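Duvonura Screener, desktop version: review
10 September 2022

Duvonura is a stock screener and watchlist program for private investors. I have used it since May on a portfolio of UK and US shares, alongside the Dikodari web screener I had paid for previously. My account is the standard one, billed yearly. I paid for it myself.

Setup took most of an evening. The installer is small, but the first price download is not, and the program will not let you build a screen until it has finished. Holdings can be typed in by hand or imported as a CSV file. Mine came from Mansour, my broker, and needed two column headings changed before the import would run. Dates have to be day first. If they are month first the program accepts them without a warning and gets the purchase prices wrong, so check a few rows.

The universe on the standard account is 2,876 shares. The upper tier raises that to 4,000 by adding smaller European listings, few of which I would trade. Funds and investment trusts are left out of both, and that may rule the program out for some readers.

Screens are built from rules, one to a line, joined by AND or OR. Brackets are allowed. A rule can refer to price, volume, moving averages, earnings, dividends, debt and a fair range of ratios. You can also compare a share with its sector median, a feature Dikodari lacks. My main screen has six rules: price above the 200-day average, net debt below twice operating profit, positive free cash flow, a covered dividend, a minimum daily turnover, and no profit warning in the past year. It runs in a few seconds. Results can be sorted by any column, but the sort order is lost when you close the window. 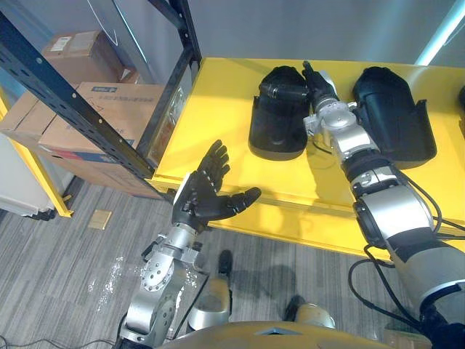 Aparecida Andrade wrote in to say that the dividend cover rule uses the last full-year figure even when interim results are out, and that two of her holdings passed the screen on numbers already out of date. I checked this against my own list and she is right. The help file mentions it under "Data notes", near the end. Trailing figures can be had by writing the rule out by hand – TTM goes before the field name – but the drop-down menu does not offer this.

Charts are plain. Daily, weekly and monthly bars, volume, and the usual averages and bands. There is no intraday data on either tier. Splits were handled properly in every case I tried. Special dividends were not: one of my shares shows a fall on the ex-dividend day that the adjusted series ought to have smoothed out.

Alerts are checked once a day, after the close, and sent by email. The limit is 300 active alerts. Each can be tied to a price level or to a saved screen, so that a message goes out when a share enters or leaves the list. I have found the second kind more useful. Messages usually arrive before eight in the evening for London shares and overnight for New York.

Back-testing is the weak part. The test uses today's list of shares, so companies that failed or were taken over are missing and the returns come out too high. Dealing costs can be entered as a flat fee only, with no field for stamp duty or spread. Jement does this better, at a higher price, and keeps delisted shares in its history.

Support answered both of my questions by the next working day. One answer was correct. The other pointed me to a menu item that had been removed in the previous version.

I will renew for another year on the standard tier, for the screener and the alerts. Back-tests I will go on doing in a spreadsheet.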